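**Skaltberg Provincial Park** is a protected area of mixed forest and lakeshore on the eastern side of Neston Lake. It is managed as a natural environment park, with one serviced campground, a day-use area and a network of marked walking trails. The park office is at the south gate, on the Zendska Road.

## Geography

The park occupies a granite ridge and the low ground between it and the lake. Soils on the ridge are thin and support jack pine and lichen; the lower slopes carry black spruce, balsam fir and scattered white birch. Rungrueang Creek drains the central basin and enters the lake beside the boat launch. Water levels are lowest in October.

## Facilities

The campground has 19 serviced sites and a larger number of walk-in tent sites. Reservations are required for serviced sites in summer - walk-in sites are allocated on arrival. Vehicles longer than the posted limit must use the overflow lot at the south gate. Drinking water is available at the day-use area only.

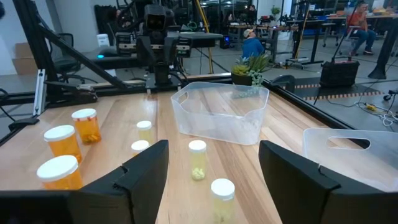 ## Trails

Three trails are maintained. The Ridge Trail gains some 400 metres from the lakeshore to the lookout and is graded difficult. The Creek Trail is level and surfaced with crushed gravel as far as the second footbridge. The Portage Trail follows an older canoe route to the north arm and is not cleared of snow in winter.

## History

The first survey of the shoreline trails was compiled by Nantana Onsri, whose numbering of the junctions remains in use on park signs. The boundary was later extended north to include the headwaters of the creek - an addition of 1,000 hectares. Motorized boats are prohibited on the north arm.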